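House Rules for the Handheld Gripper

A site standard for recording manipulation demonstrations has to cover the dull parts first: who clears the table, what counts as a usable take, when a finger is replaced. Trivton's runs to 36 pages, and most of them are dull in exactly this way.

The document was drafted by Eskil Hägglund, who came to robot data from machine safety, and it was issued to contractors in June 2024. Before that, each recording site kept its own notes. Some had a checklist taped to a wall. One had a spreadsheet with a column labeled "OK?" and no definition of OK.

"You could not compare two sites," Hägglund says. "The task names matched and nothing else did."

The standard treats a handheld gripper as a measuring instrument. It has a serial number, an inspection record and a stated condition at the start of each session. Operators confirm that both fingers open to the full stop, that fasteners are seated, and that the contact faces are free of cracks. Cosmetic wear is allowed. Scuffs and dust on the outer surfaces are recorded once and then ignored until the next full inspection.

Fingers start every take open, with clear tabletop between them. The rule has an obvious purpose in training, where a consistent starting state makes the first contact easy to find in the data, and it also gives the operator a moment to check the approach path. 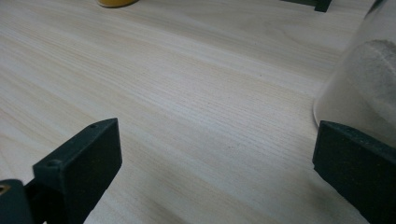 Clearances and surfaces

Section 5 deals with the table. Matte and low-sheen finishes are preferred, and visible wood grain is acceptable. Glossy tops are not, as reflections from overhead lights can be mistaken for object edges. The top must be level and must not rock when an operator leans on it.

Clear containers get a paragraph to themselves. Transparent walls are difficult for most depth sensors, and a cup of powder can return a surface that belongs to neither the cup nor the powder. The standard permits them but requires that the task sheet list the container and its contents as separate items. It also requires that powders and grains be food grade or inert, and that spills be cleared before the next take. A take with a spill in it is kept and labeled. Deleting it is a breach.

Liv Björklund, who runs recording at Bovance, objected to that last clause during review and lost. Her concern was volume. Operators at Bovance record up to 40 takes in a session, and labeling each fault adds time at the end of a shift, when attention is lowest. The compromise was a short list of 11 fault codes, printed on a card at each station.

"I still think it is three codes too many," she says. "But people use the card."

Shelves and racks

Tasks with a raised shelf caused more argument than any others. A rack adds vertical structure, blocks part of the view from above and forces the wrist into angles that an open tabletop does not. Early drafts called for racks to be clamped. The issued text asks only that a rack stand stable under a light push and that its position be marked on the task sheet.

Jars on a lower tier must be closed unless opening them is the task. Lids are checked by hand before recording starts. Where two jars hold the same material, the sheet identifies them by size and lid, never by contents, so that an instruction such as "move the short jar" has one reading.

Two-handed work follows the same rules with one addition. Both grippers must be live and recording even if only one moves an object. The resting hand is data — a policy trained on takes where the idle side was switched off will have no idea where to put it. 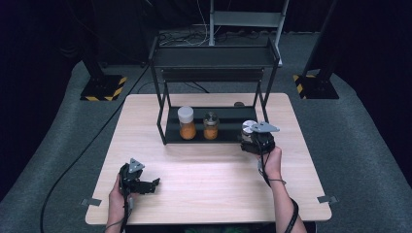
Cables are the part of the standard most often failed at audit. The text requires that any tethered gripper have enough slack for full reach, that the cable leave the hand toward the operator, and that floor runs stay out of the walking path. Covers are recommended where a run crosses carpet. Auditors look at this before anything else, according to Hägglund, and a site that gets it wrong usually has other findings.

Support posts and stands have to be marked at the base if an operator could walk into them. Backgrounds are left largely alone. A draft requirement for plain curtains on all sides was dropped in March, after the team at Puvum pointed out that a model which has only ever seen curtains will meet a kitchen sooner or later.

A revision is in progress. It will add a section on operator fatigue, with rest intervals and a limit on raised-arm tasks, and a shorter inspection form. Björklund has asked for the fault card to be reopened at the same time. Hägglund has put it on the agenda, under other business.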